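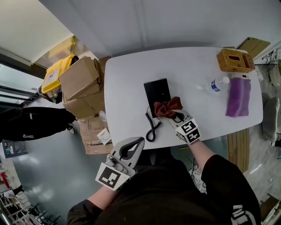

# How to claim a lottery syndicate prize

When a group ticket wins, one person usually holds it, and that person has to get the money to everyone else. These steps cover a small syndicate playing through an online agent or a local shop. The examples use the Plaringate Saturday-style draw format, with six main numbers and a bonus ball.

## Before you start

You will need:

- the ticket, or the confirmation email if you played online
- your signed syndicate agreement
- a list of who paid into that draw
- photo ID for the ticket holder

If you don't have a written agreement, write down who paid and how much, and have every member sign it before the claim goes in. Doing this after the money arrives is harder.

## Step 1: Check the numbers twice

Use the official results page, then scan the ticket at a shop terminal or in the app. Check the draw number as well as the date. Multi-draw tickets are easy to read against the wrong draw.

## Step 2: Secure the ticket

Sign the back of a paper ticket in the name of the syndicate manager, followed by "for" and the syndicate name. Copy both sides and send the copy to all members. Online players can skip this, but save the confirmation as a PDF.

## Step 3: Find out who pays

Prizes up to $1,000 can normally be paid by the shop or straight into the online account. Anything larger goes through the operator's claim form. Agents such as Arkari credit the syndicate manager's balance first, and you withdraw from there.

## Step 4: Work out the shares

Divide by shares, not by people. Some members may hold two.

Say the Goh Street syndicate wins $1,052 and has sold four shares. Each share is worth $263. A member with two shares gets $526.

If the total doesn't divide evenly, follow the agreement. Most groups put the odd cents toward the next draw.

## Step 5: Send in the form

On the Plaringate form, tick "group claim" in section 2 and list each member with their share. Leave section 5 blank unless someone wants to stay anonymous. Mailed claims should go by tracked delivery – keep the receipt until the payment clears.

Check the deadline printed on the ticket. Ours allows 92 days from the draw, and a claim mailed on the last day may not count.

## Step 6: Pay the members

Pay by bank transfer and put the draw number in the reference line. Ask each member to confirm by email, then file the replies with the copy of the ticket.

Large prizes may be taxed, and the rules vary by state. Ask about this before you transfer anything, as the operator may need a tax form from each member.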